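The Annex at Javine

1. Receipt

The call came in on the main line at 4:10 in the afternoon, during the children's concert. The operator at the Javine community center wrote it on the yellow form kept under the desk phone. The form had a box for the caller's exact words and a smaller box for background noise. In the smaller box she wrote: traffic, a dog.

The Deltex system logged the call at 25 seconds. It gave no originating number.

The duty manager read the form twice and opened the binder at tab 3. Tab 3 said to use the rear doors if weather allowed. It was January. He used the rear doors.

2. Clearance

There were 111 people in the building, according to the sign-in sheets, and the same number in the parking lot of the Mac Mathúna furniture store across the road. The youngest were in paper crowns. The cellist had brought her instrument out and left her coat.

The store opened its showroom at 4:30. Families sat on the display sofas with the price tags turned under. A clerk moved a lamp so that an older man could see his crossword.

Two officers and a dog went through the center by floor, then by room. The kitchen took longest. Every cupboard had to be opened, and the walk-in had a latch that stuck. The duty manager waited at the curb with the keys and answered questions by radio. Yes, the piano was always there. No, he did not know what was in the blue trunk. It held tablecloths.
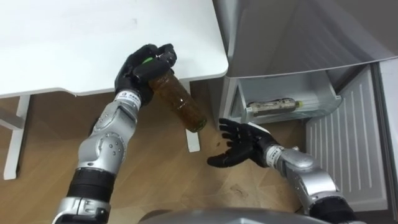 3. Return

The all-clear was given after more than 30 minutes. The concert resumed at the second verse of the song it had stopped on. Nine families had gone home.

The duty manager filed the yellow form with the others. The folder was labeled Grament, after the insurer that asked for copies. He entered the time, the weather and the door used. Under "Remarks" he wrote that the rear doors opened onto ice and that tab 3 should say so.

The operator ordered another pad of forms. They came in packs of 30. She put the new pad under the phone, with the old one on top of it, and took the next call, from a woman asking if the pool was open.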